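4.2 Laying out the practice table

1. Spread the cloth over the full table. Small wrinkles are acceptable.
2. Set the Oden controller to Club mode and limit travel speed to 46.
3. Place both bowls upside down, one toward each side.

CAUTION: Keep hands off the cloth while the motors are on.
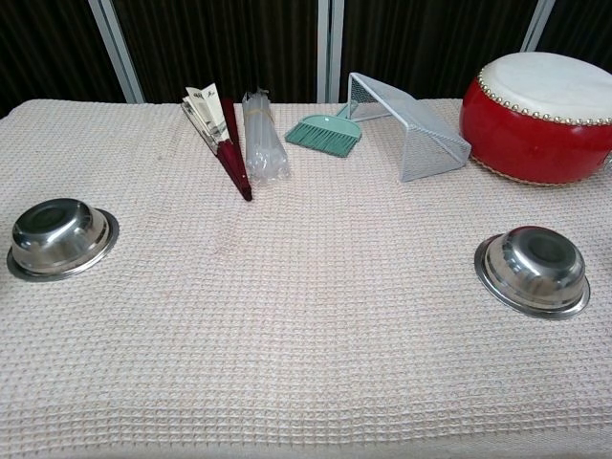 Section 4: Table Setup

4. Line up the remaining items along the far edge: fan, straws, green brush, drum.
5. Leave the front of the cloth clear.

Note: Report layout changes to Greer Mowat before the next run.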